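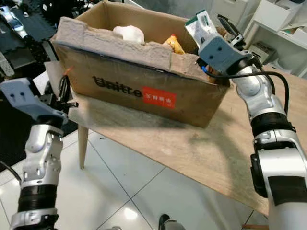 Figure 1. An open corrugated box with mixed contents. The gray molded-pulp insert lies over the rim of the front wall; a yellow-and-orange snack bag shows behind it.

4. What people keep, and where it goes

4.1 Boxes with second jobs

I should say up front that I came to this part of the work as somebody who keeps boxes. I have a shelf of them at home and I can tell you what each one came in, so please read what follows with that in mind. The Ledirus project set out to follow packing materials after a parcel has been opened, and for this section I went back through the 154 boxes in our log and looked only at the ones that got used again for something else. The weights and the recycling figures are in Section 3 and I won't go over them a second time.

A box that has just been emptied is a very tempting thing. It stands there open, it has walls, and whatever is lying nearby tends to go in. In my notes I started calling these "mixed boxes", and the name stuck with the rest of the team, so I use it here too. A mixed box holds things that have no reason to be together except that they were within reach at the same time. Food in a bag next to a soft thing next to a small carton is a perfectly ordinary mixed box (Figure 1), and I logged plenty that were a good deal stranger. One in Sivevow held a bicycle pump, two candles and a full set of curtain rings.

The insert is where I got interested. Molded pulp is made to fit one product, and once that product is out, the insert is a lumpy gray thing that fits nothing. You would expect it to be thrown out first. In our log it was very often the last piece to leave! People pulled it up, tried it the other way around, hung it over the side, and then put things in beside it. I asked a lot of them why and mostly got a shrug, or "it seemed a shame". It does seem a shame, I agree with them. Pulp is sturdy stuff and somebody went to some trouble over the shape.

There were two ways of dealing with an insert that I saw often enough to give names to. In the first, which I call parking, the insert stays with its box but out of the way, over the rim or standing against the outside. In the second, nesting, it goes back to the bottom and the new contents are pressed into whatever hollows happen to suit them. Nesting looks tidy and eats up a surprising amount of room. Parking leaves the whole inside free, but then the flaps won't close, and a box whose flaps don't close tends to get topped up for weeks.

I tried to work out which of the two led to a box being packed properly in the end, taped and labeled and carried off somewhere. I don't have a good answer. The parked ones filled faster. The nested ones got closed sooner, sometimes half empty, and then opened again when a person remembered what was at the bottom. If I were doing the log over I would write down the flaps every single time, and I'm a little annoyed with myself for not thinking of it before November.

4.2 Printing on the outside

A box goes on saying what it used to hold long after that has stopped being true. Big printed letters on the front are no help at all to a person hunting for toothpaste. Most of the households we visited wrote nothing on their reused boxes, and when they did write something, it went on the top flap, where it can't be read once another box is set on it. I do the same at home and I know better.

The people at Hosine, who handle returns and let me stand in their way for the better part of a season, had a rule for this: a reused box gets a strip of plain paper tape across the old printing and the new contents written on the tape. Their rule is dated 4 Sep 2018 and is still pinned up next to the bench in the same plastic sleeve. When it was followed it worked nicely. When the paper tape ran out, people wrote straight on the cardboard with whatever pen they had, and I found boxes with three sets of contents on them, two crossed out and one not (the wrong one, naturally).

Old shipping labels are a separate matter. Some people peel them off right away because of the address. Others leave them and stick the next one alongside, and a few told me they like to see where a box has been. I have no quarrel with that, but a carrier might, and anyone sending a reused box out again should cover or remove every old barcode.

4.3 The table stage

Between opening and putting away there is a stage that I had left out of the plan altogether, and it turned out to be where most of the deciding gets done. I call it the table stage. Things come out of the box and get put down, and the packing gets put down on top of them, or under them, and after a while the surface is full and work slows to a crawl. Foam is the worst for this. It weighs nothing, so it never feels like clutter to the person making it, and it spreads out sideways until it has taken up half the space you meant to work in. Small parts slip in among the pieces and stay there. At the El Ouafi site, a shared workshop with one long bench, I watched a bag of screws get hunted for twice in the same afternoon, and both times it was under foam.

I wrote down which kinds of packing were moved on purpose and which just drifted. Bubble wrap was moved on purpose nearly always. People roll it up, tape the roll, and treat it as a thing worth owning. Plastic bags got stuffed and knotted and used as a bin for other scraps, and once a bag was knotted nobody looked inside it again. Crumpled paper drifted. Tissues drifted. Small empty cartons drifted too, and these caused real trouble, for an empty carton and a full one look just the same lying on their sides. Several people told me they pick up every small carton and shake it. I have started doing this myself and I recommend it.
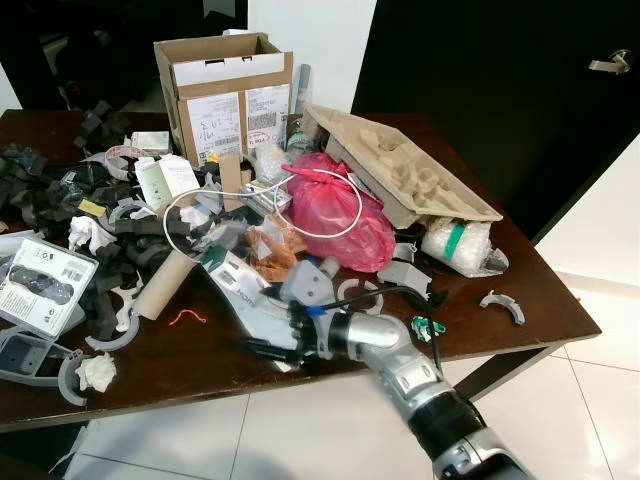
Should foam scraps be kept for the next parcel?

Large pieces with flat sides are worth keeping, and one bag of them is enough for most homes. Small, odd-shaped scraps take up more room than they save, and they shift around too much in a box to protect anything heavy.

That was the question I was asked more than any other, so I put it in here as it came. The longer version depends on storage. At Hosine they have a wire cage for foam, big enough to stand in, and they draw on it daily. A household that sends a parcel twice a year has no such need, and the foam will sit in a closet and squeak. I tried a limit with the households in the second half of the log — one bag, and when the bag is full something has to come out before anything goes in — and they took to it more cheerfully than I'd feared. A few went over. One household had a bag inside the bag and felt that this was within the rules.

4.4 Sorting first or packing first

The Hosine bench and the El Ouafi bench do the same sort of job in opposite orders, so I could compare them, at least loosely. At Hosine everything soft is cleared before the next box is touched: foam in the cage, paper in a sack, bubble wrap on its roll. At El Ouafi they pack whatever is ready and clear up at the end. I had a favorite going in (Hosine, obviously, I am a tidy person at work if not at home) and I was ready to see it win by a mile.

It did win on lost parts. It did not win on how pleasant the job was, and I think that matters more than we allowed for in the scoring. Clearing up after every box means stopping after every box. The El Ouafi people talked to each other more, reached across each other for the tape measure, and pulled padding straight out of the heap when they needed it, so a fair amount of scrap went back into use without ever being sorted. Our log sheet had no line for that kind of reuse. Anything that moved from heap to box in one go was simply missed, and the reuse numbers for El Ouafi in Section 3 are too low for that reason. I can't say by how much.

A middle way got tried there for 12 working days. A big open carton was put at the end of the bench and everything soft went into it, unsorted, whenever a hand was free. Parts were found more quickly. The carton filled up, of course, and by the end there was a second carton beside it, and a disagreement over which of the two was the rubbish.

4.5 Limits of this part

The log was kept by hand and by several hands, and we did not all mean the same thing by "insert". I counted molded pulp and shaped foam; a colleague counted folded cardboard as well. I went back over the entries I could check and fixed those, and the rest are marked in the data file. Homes with no spare room are thin on the ground in our group, and they may well throw out everything on the first day. We also looked only at boxes that one person can lift. A firm shipping 1000 parcels a week will have its own habits, and I would be wary of carrying any of this over to them without spending some time at their tables first.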